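Voratum Home Rooms – README

Welcome! Voratum is a picture collection of lived-in rooms, put together for people who like looking at how homes really get used: where the shoes end up, which chair faces the wall, what gets stuffed on the bottom shelf. If you work on home organization, interior layout, household object naming or just want a big pile of ordinary rooms to think with, I hope you get as much out of it as I have.

What's inside

The current release has 1460 pictures from 43 homes. Each picture comes with a short caption and a plain text file of room notes. The notes cover four things:

room: the room the picture was taken from
beyond: any other room visible through a doorway or opening
furniture: the larger pieces, in everyday words
floor items: shoes, bags, baskets, toys and anything else kept at floor level

The "beyond" field is my favorite part of the whole collection. Most room collections treat a doorway as the end of the story, and then you lose all the good stuff – the strip of hallway, the corner of the kitchen, the coats. We kept it. Lots of homes only make sense when you see two rooms at once, and dining areas are the best for this because so many of them open straight onto the place where people come and go.

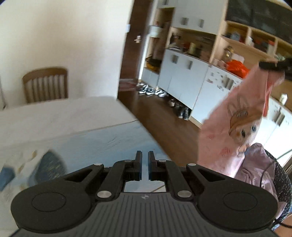
Dining table and wooden chair, open door, shoes along the white cabinets.

For a view like this one, the notes list the dining area under "room" and a kitchen or storage wall under "beyond". The sneakers and the row of dark shoes go under "floor items", with the cabinets named as the place they're kept against. The light wood shelving gets "open shelving unit" under furniture, and the yellow bag on its lower shelf gets a mention too. Small things count!

How we name things

We use the words you'd use talking to a friend. A chair is a chair. If the backrest is easy to see we add it ("chair, spindle back"), and if a table is covered we write "table, white cloth" and leave the material of the table blank. Please don't guess at what's under a tablecloth. Same with cabinets: if the doors are shut, the contents stay out of the notes.

Shoes took the longest to settle. Early on we had "footwear", "trainers", "sneakers" and "shoes" all over the place. Lâm Hứa went through the whole lot in December and sorted it into two rules, which have held up beautifully:

1. Use "sneakers" when you can tell, otherwise "shoes".
2. Say how they sit: row, cluster, pile, or single.

That second rule has been great fun to work with. Rows and clusters turn up in the same home all the time, often a step apart.

Subsets

Flultby – dining areas and eat-in kitchens, some 200 pictures. Start here if you want to try things out.
Czerwiński – hallways, entries and shoe storage.
Orklow – open shelving of all kinds. Messy and wonderful.

A picture can belong to more than one subset, so don't add up the totals.

Known gaps

Thirteen homes have no room notes yet, only captions. Bathrooms are thin. Patterned tablecloths are under-described; we have "pattern" and a color or two, and that's it. Door hardware is noted in some homes and skipped in others – if you need handles, check the pictures yourself.

Fixes and additions

Corrections are very welcome, even one-word ones. Send the picture name, the field, and what you'd change it to. If you disagree with a "cluster" that you'd call a "pile", send that too, we love those.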